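How do I clean an old wicker basket without wrecking it?
Asked in Home and Garden, April 2018

I have an oval wicker basket with two handles that used to belong to my aunt. It has been in a shed in Bridbridge for years and has grey dust worked right into the weave, plus a musty smell. One person told me to put it in the bath, another told me never to let it get wet. Which is it? I would like to keep vegetables in it once it is clean. It is not painted as far as I can tell.

Posted by Marquez_40

Teodoro Tolentino
Both of them are half right. Wicker does not mind a bit of water but it does not like sitting in it.

Take it outside and brush it with a dry paintbrush or an old toothbrush, inside and out, going along the weave. Then use the vacuum with the soft brush end. Most of the dust will go at this stage and you may find you can stop there.

If it still looks grey, put a small squirt of washing-up liquid in a bowl of warm water, wring a cloth out until it is nearly dry and wipe a bit at a time. Go over it again with plain water. Stand it on its side somewhere airy, out of strong sun, and turn it now and then. Do not put it on a radiator - the strands go brittle and snap where they bend round the rim.

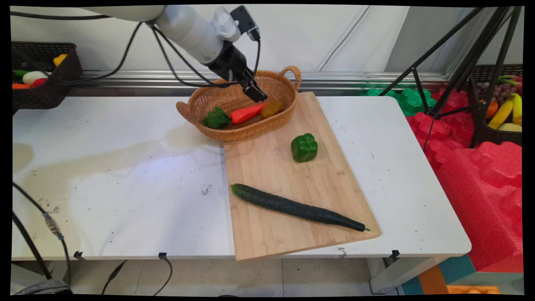
Oval basket with looped handles, toy veg inside and a bamboo board in front.

For the smell, leave a saucer of bicarbonate of soda in the basket and tie the whole thing up in a bin bag for 4 days. If it still smells after that, do it again with fresh bicarb.

With vegetables, line it with a tea towel or brown paper. Potatoes bring soil in with them and you will be back where you started. They also want to be kept in the dark, so throw a cloth over the top or keep them in a cupboard. Carrots go soft left out and are better in the fridge.

Check the handles before you carry anything heavy. They usually go first, at the point where they join the rim.

Bienvenido Ambrosio
Agree with most of that. I would also look for tiny round holes and fine powder underneath, which can mean woodworm. If you find any, keep it away from your other baskets until it has been treated. I had one like that last July and ended up burning it.

tramel221
just hose it down, i do mine every summer and its fine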